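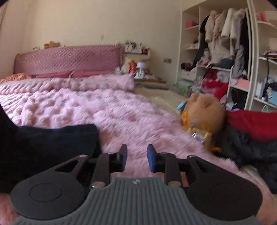

Slide 1: The bed. Plush blanket, quilted headboard, one dark garment coming in from the left.

Home Talks Notes Handouts Contact

Folding on the Bed
Speaker notes, Trastel Home Evenings, 15 Aug 2019

Leave slide 1 up while people find seats. Say hello. Don't apologize for the subject. They read the flyer and came anyway.

OPENING

Ask who folds laundry on the bed. Wait for the hands. Ask who has gone to sleep next to the laundry they meant to fold. Wait for the same hands, slower.

I have given a version of this talk at the Dương community room and once at Plukasar, where the projector bulb died and I folded a bath towel by flashlight. The talk was better for it. Tonight we have a bulb, so expectations should be set accordingly.

The claim I'm going to make is a small one. The bed is a fine place to fold clothes and we treat it badly. We dump the basket, fold the four things we like, and push the rest toward the pillows. By May I had a sock that had been living up there long enough to vote.

WHY THE BED

Big surface, right height if you're kneeling, wrong height if you're standing, close to the dresser. It also has a deadline built in. Sooner or later you want to lie down on it. No dining table has ever had that kind of leverage over me.

(Pause here. Somebody will mention ironing boards. Be kind. An ironing board is a very good place to fold one sleeve.)

THE BLANKET PROBLEM

Point to the blanket on the slide. Fluffy, puckered, tufts everywhere. Lovely under the hand. As a work surface it has opinions.

Say: on a flat sheet, you lay a shirt down and it stays the shape you gave it. On plush you smooth the shirt and the shirt smooths right back. You press a crease and the bed gives way under it. I spent most of one winter believing I'd forgotten how to fold.

What I do now:

Fold the top of the blanket back on itself first. You can see a thick fold of it near the pillows on the slide. In my house that roll is the border. Clothes on the near side, pillows on the far side, no traffic.

Make the first fold in the air. Hold the thing up by two corners, let it hang, bring the corners together, then put it down. You're asking the bed to hold a shape, and plush can just about manage that.

If you need a truly flat fold, put a tray or a big book down. Mine is a road atlas. It has had no other work in years.

Lint. Dark clothes on a fuzzy blanket is a decision. I make it every week. Turn the dark things inside out before folding and keep a roller handy, or accept that you're going to be slightly pink. (Check whether anybody in the front row is wearing black. Don't point.)
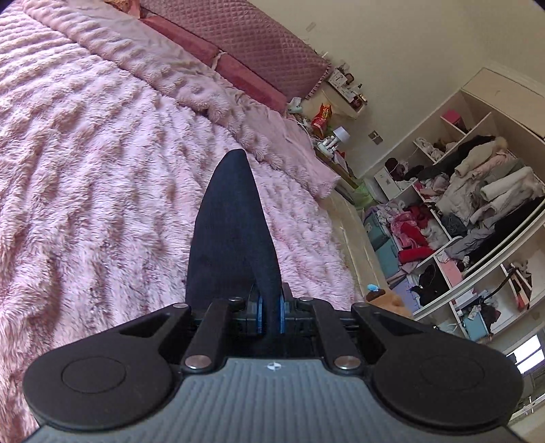 Slide 2: Dark navy fabric, held up over the blanket.

ONE THING AT A TIME

Switch to slide 2 and let them look at it a second. Then talk about lifting.

The mistake with a heap is going in with both arms. I know it feels efficient. You come up with a sleeve, half a pillowcase and a pair of tights that has tied itself to all of it, and you put the whole lot down again six inches to the left and call it sorting.

Lift one item. Look at where it bends. Cloth tells you where its weight is if you hold it still, and most of us never hold it still. Navy and black are the worst for this, as every fold disappears into every other fold -- at night I have folded the same pair of leggings twice and put them away as a sweater. Turn on the big light.

DEMONSTRATION (three minutes)

Use the Drerkis demo blanket, the shaggy one, item 2573 in the Trastel stockroom. Remember to sign it out this time. Three garments only: T-shirt, long-sleeved top, something with a hood. Save the hood for last. It never goes well and people enjoy that.

Talk while folding. If it goes wrong, keep talking.

Do NOT attempt the fitted sheet. If someone asks for the fitted sheet, say there isn't time. There is never going to be time.

PILLOWS AND HEADBOARD

Short section, skip if running late. Go back to slide 1. Two deep-pink pillows, side by side, up against the quilted headboard. The point is that the head end should be finished before the folding starts. Once the pillows are set, I'm oddly reluctant to throw laundry at them. A ruffle on a headboard helps. It's like trying to swear in front of an aunt.

Someone asked at Plukasar how to get dust out of quilting. Soft brush on the vacuum, follow the stitching, stop when bored.

QUESTIONS I USUALLY GET

Should you fold underwear? I'm not in charge of you.

What about hanging everything? Then you came to the wrong talk, but stay for the cookies.

How long does a full basket take? Longer than the thing you were going to do instead, shorter than the time spent avoiding it.

Do you really do this every week? Yes. (Mostly yes. Move on.)

CLOSING

Point out the handouts by the door. Return the blanket. Take the atlas home, I left it here last time and had to fold on a cookie sheet.

Contact: Trastel Home Evenings, Room 1043 | Copyright Trastel | Back to top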